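Support > Nanton site > Packing cell > Ticket 368

Ticket 368: Arm reaches for things that aren't there
Opened: 2 August 2019
Opened by: Packing team, Nanton
Equipment: Hinden arm with wrist camera, running Clolura
Priority: Normal (we can work around it)
Status: Closed

Original report

Hello support! First of all, we love this thing. The arm has been picking parts for the Mfaume sewing kits since March and it has changed the packing room more than any of us expected. This is the first real snag we've had, so please read this as a report from happy customers.

When there is nothing in the pick area, the arm should wait and show NO ITEM. Most of the time it does. Every so often it decides it has found something small, lowers the gripper, closes on nothing, lifts, and shows PICK FAILED. After 4 failed picks in a row it stops and asks for a person, and whoever is on kits has to walk over and press resume. It does no harm, but it breaks up the morning, and the newer people think they've done something wrong.

It picks real items just fine. Thread spools, tape measures, needle cards, all good. We only see this with the pick area cleared.

Reply from support

Thanks for such a clear write-up, and great to hear the cell is getting used. A few things to try, in this order please, and note the result after each one:

1. Restart Clolura only, leave the arm powered.
2. Point the wrist camera at something plain and let it look for items for a full minute.
3. Do the same over the bare work surface.
4. Do the same over the cloth you use as a pick mat.

Leave the minimum item size where it is for now. Send the wrist view from steps 2 to 4 along with what the screen said.

Packing team, step 1

Restarted Clolura. Came back up nicely, found home, no errors. Two false picks before the first break. So no change.

Packing team, step 2

Plain background. We let it sit there looking for the full minute and it was rock solid, NO ITEM from start to finish. It doesn't mistake its own fingers for an item either, which was one theory going around the lunch table.
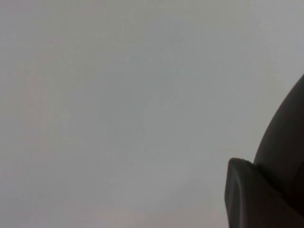

Step 2, wrist view. Plain pale gray background, gripper at lower right.

We ran that one again with the overhead lights off at our end of the room, then with them on. NO ITEM both times. It seems very happy with a blank background.

One more thing while we were at it: the finger pads were wiped down with a dry cloth before the test, as the manual says.

Reply from support

Very useful. That clears the camera and the gripper mask, so you can forget about both. If the mask were off you'd have had false items along the edge of the fingers the whole time. Go ahead with step 3.

Packing team, step 3

Now we're getting somewhere! Over the pale surface it was fine for a bit and then put a box on the screen where there is only a patch of dark scuff marks. There are faint lines across the surface in that view as well, like joints between panels, and it didn't care about those at all. It went for the scuffs. Speckly little dashes, nothing you'd look at twice.

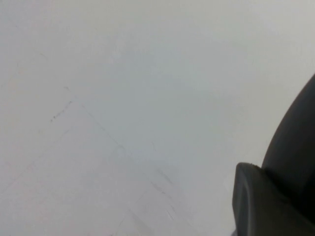 We had the arm set to look only, so it didn't go down. The confidence number kept hopping above and below the pick line, which would explain why it's hit and miss during a shift. One of the kit packers noticed that the box blinks out when you hold a hand up to shade that spot, and comes back when you take the hand away. We tried that a silly number of times. Everyone had a go.

Can we just clean the marks off? Some of them look like they'd come up with a damp rag.

Reply from support

Clean what you can, yes, but don't scrub the surface with anything rough or you'll trade scuffs for scratches. And please thank whoever did the hand test. That points to contrast, and it saved us a round of questions.

Could you do step 4 before you clean anything? We'd like to know whether the mat does the same thing.

Packing team, step 4

Mat is the gray tablecloth with the thin white grid. We picked it because people can set things down square to the lines without thinking about it, and the grid has never bothered the arm, even where the cloth ripples and the lines go wavy. We left the ripples in for the test.

Same story as the scuffs. There's a tiny dark speck right next to one of the white lines, close to the tips of the fingers, and it got a box almost straight away. A second speck, fainter, farther left and higher up in the view, never got one.

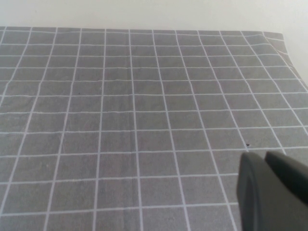 So our guess is that anything small and dark enough on a pale or gray background counts as a part. Needle cards have small dark print on them, so maybe it learned that from us? We did teach it the needle cards ourselves, and we were pretty proud of that.

Reply from support

Good guess, and you're most of the way there. We went through your item list, and the needle card was taught with the minimum area turned almost all the way down. That setting then applies to the whole pick area, so a crumb gets the same chance as a card. The card itself is far bigger than it needs to be for a sensible limit.

Please change the following in Clolura:

- Items > Limits > Minimum area: set to 30
- Items > Limits > Must be seen for: set to 900 ms
- Leave the confidence line as it is

Then teach the needle card again, this time drawing the outline around the whole card and not just the printed part. The second setting makes the arm look a little longer before it commits. You may notice a short pause. Run it over the scuffs and over the mat and let us know.

Packing team

Done! Settings changed, card taught again with the outline around the whole thing. Surface: NO ITEM. Mat, specks still on it: NO ITEM. Then we put out a full set of kit parts and it picked the lot, needle cards included. The pause is there if you watch for it, but the person sealing bags is still the slow part of the line, and they've asked us to say that they like the pause.

We brushed off the mat afterward and gave the surface a gentle wipe. Both jobs are now on the opening list, next to topping up the spools.

A bit of background for your product people, in case they ever see these tickets. Before the arm came, whoever was on kits stood in one spot all day putting the same parts in the same bags. Now that person teaches new items, checks finished kits, and goes over to help with returns when it's quiet. Some of us were nervous about it in March. These days there's a sign-up sheet for teaching, and it fills up fast. The piece we still find hard is knowing why it stopped. PICK FAILED tells you what happened but not what it thought it saw. If the screen could keep the last box up until someone presses resume, we'd have found the speck on our own the first morning.

Reply from support

Passed on as a feature request, with your wording. In the meantime, History > Last pick will show you the box after the fact, as long as you open it before pressing resume. It's easy to miss, and we'll add it to the quick sheet for the Nanton cell.

Happy to close this if you are.

Packing team

Please close. Found Last pick, it's great, we've taped a note about it beside the resume button. Next thing we want to teach it is the zipper packs, so expect to hear from us again!

Resolution: Minimum area set too low on one taught item. Limits raised, item taught again, false picks no longer seen over surface or mat. Feature request linked.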